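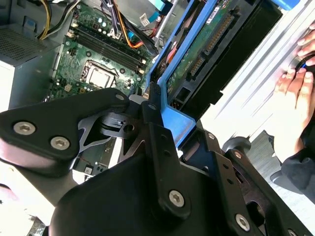

*View from the wrist camera, gripper over the open tower, RAM slots empty.*

## How many examples do I need before "put the memory stick in" starts working?

**Posted by pangate_bench**

Hi all, first post here so go easy on me! I run a small repair and reuse workshop in Fistasthorpe and since February I've been spending my evenings trying to teach an arm to do a few jobs on old desktop PCs. The plan is nothing grand. I'd like it to pick up a memory stick, line it up with the slot and push it home. Later on maybe unplugging drive cables, but one thing at a time.

I'm collecting by steering the arm by hand through the whole job and saving the wrist camera picture along with the joint positions. So far I have 107 runs, all on the same tower (green board, blue drive cage, you can see most of it in the picture). I trained on the lot over the weekend and the result is odd. It gets to the slots nicely, hovers, and then dithers. Sometimes it pushes down a finger's width to one side. Once it went for the drive cage with great confidence.

Things I'm wondering:

- Is 107 simply too few? I've seen people mention 50 being enough for easy jobs and others saying 300 before you even bother looking.
- The gripper takes up a big chunk of the picture, most of the lower half. Is that hurting me, or does the model learn to ignore it?
- My hand is in shot in a lot of the runs, as I hold the case steady while the arm works. Should I bin those?
- Do I need to keep the loose wiring tidy? There's a bundle of yellow and black power wires at the top plus an orange cable and a blue one, and they never sit the same way twice.

I'm using the Dodana recorder at its normal settings, if that matters. Happy to post more pictures. I really don't want to spend another month collecting the wrong thing!

---

**slotandlatch**

Nice project, and you're closer than you think. Reaching the slots and then dithering is such a common stage that I'd almost be worried if you hadn't hit it.

I don't think the total is your trouble. Getting near the slots is probably most of each recording, and the bit you care about, lining up and pushing, is over in a blink. So the model has seen loads of travelling and hardly any pushing. What fixed it for me (different job, seating a plug in a header) was recording short runs that start just above the slot. Start a bit left, a bit right, slightly twisted, and then correct it and push. Do 50 of those and train again before you record a single full run more. Make some of them properly bad starts too, where the stick is resting on the latch and you have to lift off and try again. If every run you show it is perfect then it has no idea what to do when it's off by a bit, and it will be off by a bit.

On the gripper filling the picture: that's fine, mine does the same. It's always in the same place, so it isn't confusing. What does matter is whether you can see the slot at the moment of pushing. Go through 5 of your runs, stop each one at the last moment before contact and look. If you can't tell from the still whether the stick is lined up, the model can't either, and you'll want a second camera off to one side. I put mine on a cheap desk clamp and it made more difference than all my fiddling with training settings.

Oh, and leave the wires alone. Let them flop about. If you tidy them every time it'll fall over the first time they're untidy.

---

**Atanasov_workshop**

you need more data. 300 minimum. also use a different PC, one tower is not enough

---

**third_shelf_down**

Agree with most of the first reply, less sure about the second. More towers is right in the end, but if it can't do one tower yet I'd get that working first, then add a second case with a different coloured board and see how badly it breaks. (It will break. Mine did.)

The hand thing is the one I'd act on now. Don't bin the runs - they're good runs - but check whether your hand moves just before the push. I used to brace the case a moment before pressing down, every single time, without noticing. The model had learned to wait for my hand. With no hand there it just hung in the air above the part, and what you describe sounds very like it. Either clamp the case to the bench and record a fresh batch with no hand at all, or mix it up so that some runs have the hand there from start to finish and some never do.

Two smaller things. Write a note against each run saying which slot you went for. If you've been picking whichever one felt handy, the model is stuck between several answers that all look fine, and it may well aim for the gap in the middle. That could be your "finger's width to one side". And check the wrist camera hasn't shifted. I knocked mine on a Monday and didn't spot it until I'd thrown away a week of evenings. I now take one still of the same mark on the bench before each session and compare it with the last one.

Let us know how the short runs go, I've got a pile of old towers waiting for the same treatment.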